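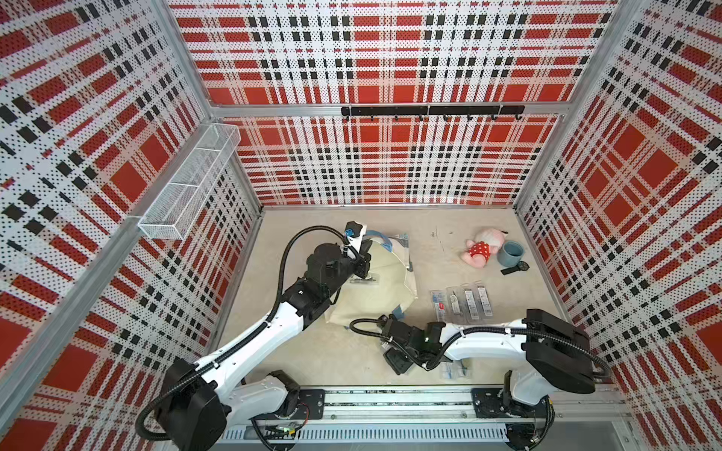 A Saturday at the Rurkthorpe workshop

December 29, 2018
By Vlastimil Bartoš

The bus to Rurkthorpe leaves you at the bottom of the hill, and from there you walk past the closed sawmill and a long row of garages. I had the address on a piece of paper and still I went by the door two times. The shared workshop has no sign on the street side, only a doorbell with the word Peltonen next to it, which is the name of the old printing house that was in the building before.

Pirjo Koivisto opened for me. We know each other from letters on a mailing list for people who build machines at home, but we had not met before. She is one of the members who have been building the two-arm cell since July, and she had promised me that on the Saturday between the holidays there would be time to show it properly. On normal evenings everybody wants the big table and the good vise, she said, and a visitor is in the way.

First we had coffee, then she took me through the wood room and the small room with the lathe. I will not write much about these. The lathe is older than me and it runs more quietly than mine.

The cell is in the back room. I knew the plan of it from her drawings, but a drawing does not prepare you for the walls. They are perforated panels in a tartan of red, white and black, with very big red squares, and they close the work area on three sides. Pirjo found the panels in the sale of a shop interior in Skorkier and paid almost nothing for them. I asked if the pattern does not disturb the vision software. She answered that this was the idea – if the program can find a cup in front of such a wall, it will find it also in her kitchen.

The two white arms stand on one long aluminum rail along the side where you work. This was the part I came to see. In my own garage I have one arm bolted to a bench, and half of the bench I can't reach with it. With both arms on the same rail you can set the distance between them to suit the job, and each one sits on its own black mounting plate. The first plates were too thin, Pirjo told me, and the arm was nodding after each stop like a person who falls asleep in church. The members drilled new ones here in the workshop. I wrote down the thickness and then I lost the paper, so please ask her and not me.

The cables I looked at for a long time. Each gripper has a black corrugated cable that goes in a free loop and then back along the links to the shoulder. At home I tied mine tight to the arm, and I broke 3 of them in one winter. Pirjo leaves the loop wide on purpose, and she moves the arm by hand through all its positions before she fixes anything.

For the work surface they chose a plain beige, which I liked after so much tartan. There was a fabric bag with blue trim between the two grippers, and the task of the day was packing it: one gripper should hold the bag open, and the other should put things inside. The things were a mixed company. A plush pig in a red outfit with white dots, a cup in blue-gray, a wristwatch, and several small blister packages like the ones that hang in a hardware store. Pirjo says the packages are the most difficult, and I believe her. Clear plastic shines, and the edge is so thin that the fingers slide over it.

She keeps a notebook of the attempts. Before my visit there were 49 of them on the bag task, and she let me read the remarks. Many say only "bag fell over." One says "good, but slow," and it has a line under it. I found this notebook more useful than any article, and I have started one for myself.

At lunch we were four at the table, with soup from a pot that stays on the stove in the wood room. A younger member, Finley, explained to me how he wants to use the hook rail and the wire basket in the cell for a sorting task later. The hooks are small, and I think it will take him until spring. He thinks two weeks.

In the afternoon I asked about money. The rail was the most expensive single part after the arms, and the members pay for it together in monthly pieces. The lower structure under the rail took longer than they planned, mostly because of connectors that did not come in the post.

If you want to visit, write to Pirjo first and bring indoor shoes. The last bus down goes at 4 on Saturdays, so I had to leave before they began the next series with the bag. She will write to me how it went.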